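In praise of the slow walk home

I have become a bore about walking home from work. My friends have noticed. It started in October, when the 30 bus stopped running past my office and I had the choice of standing at a cold stop in the middle of Grostbridge or simply setting off on foot. I set off on foot, grumbling, and by the end of the first week I was taking the long way round on purpose.

I should say what sort of walk it is. There are no hills, no views worth a postcard. You go down behind the Ongart bakery, over the canal by the narrow bridge, past the allotments and then through a long run of ordinary terraced streets until you reach mine. A brisk person with good knees could do it in half an hour. I take nearer an hour and I love every minute of it, even the bit by the ring road!

What I want to argue for is the slowness. There is a lot of talk these days about walking as exercise, and I'm all for people being fit, but I think we've let the counting take over. My phone informed me one evening that I had done 1,843 steps before lunch, and I caught myself feeling let down by the number, as though the morning had been a poor one. It had been a lovely morning. I'd stood and watched two men try to get a sofa through an upstairs window. I turned the step counter off that night and haven't missed it.

When you walk slowly you get to know the houses — and I do mean know them. There's a green front door on Stelorora Road that has been painted three times since the autumn, each time a slightly different green, and I find I have strong feelings about which was best (the second). There's a front garden given over entirely to leeks. There's a window with a cat in it who looks at me with real dislike. On a bus all of that goes by in a smear, and I rode that bus for years without seeing any of it.

Then there are the smells, which I never hear anyone mention. Bread behind Ongart, obviously. Wet leaves and bonfire by the allotments. Onions frying, somewhere between half past five and six, on practically every street in the country I should think. I arrive home hungry and cheerful, and I used to arrive home with a headache.

People tell me they haven't the time. Some of them really haven't, and I'm not going to lecture anybody with small children or two jobs. But plenty of us spend the saved half hour slumped with our coats still on, reading nothing much. I did that for years. If you could swap it for half an hour of sky and other people's leeks, even one evening a week, I think you'd be glad of it.

The council could help, too. The lamps on the Dratano Lane cut-through have been out since before Christmas, and the pavement beyond it is so broken that anyone with a pushchair has to go into the road. Mending those would do more for walking in this town than any number of cheerful posters. Good benches would be nice as well, with backs on them, and one of them near the canal please.

And the end of it is the best part, coming in from the cold and finding a room waiting.
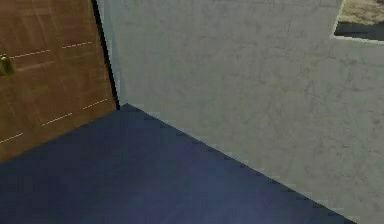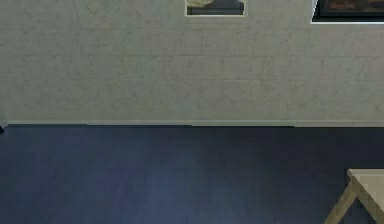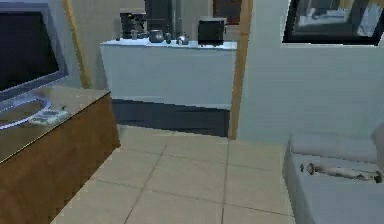 Posted by The Slow Pedestrian

I've had a few letters since my last piece asking about shoes. Old ones, is my answer. Wear whatever you already have that doesn't rub, and keep a dry pair of socks in your bag from now until spring. As for rain, I've been properly soaked twice all winter and enjoyed one of those.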